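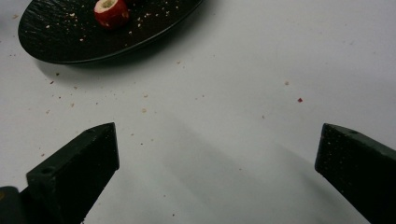 Crumbs on and beside a dark oval plate on a white tabletop at Endcombe.

Endcombe publishes table-clearing notes for shared dining rooms

18 May 2022 is not used as a deadline in the new notes on clearing tables issued by Endcombe, the shared dining room operator; the text applies from the day of issue, May 18, 2022, and replaces the sheet in use since January.

The notes run to six pages and deal with what is left on a table after a light meal: crumbs, peel, bits of skin and small pieces of fruit or vegetable. Plates, cutlery and glasses are covered by a separate sheet, which stays as it was.

The main change is the order of work. Under the January sheet, staff lifted the plate first and wiped the surface afterwards. The new order starts with the plate still in place. Larger leftovers are picked up by hand and put in the food bin, loose crumbs on the table are brushed towards the plate, and the plate is then carried away level. A damp cloth follows, then a dry one.

Dark plates with a textured finish get a paragraph of their own. Fine crumbs can lodge in the ridges and should be brushed out before the plate goes into the rack. Pale crumbs show up well on a dark plate but are easily missed on a white table, so the notes ask staff to look across the surface from a low angle before using the cloth. Red skin should be lifted and not rubbed, as it may leave a mark on matte white tops.

Cloths are to be changed after every two tables. The brush and pan are supplied by Morico, which also makes the racks already in use at Endcombe. An order for 500 brushes has been placed, with 1000 cloths to follow.

The wording was drawn up with Szilágyi, a cleaning contractor, after a trial in the smaller of the two dining rooms. Pukov, which supplies the tabletops, has checked the section on cleaning products – only mild soap is listed – and asked for scouring pads to be ruled out.

Printed copies will be kept at each clearing station.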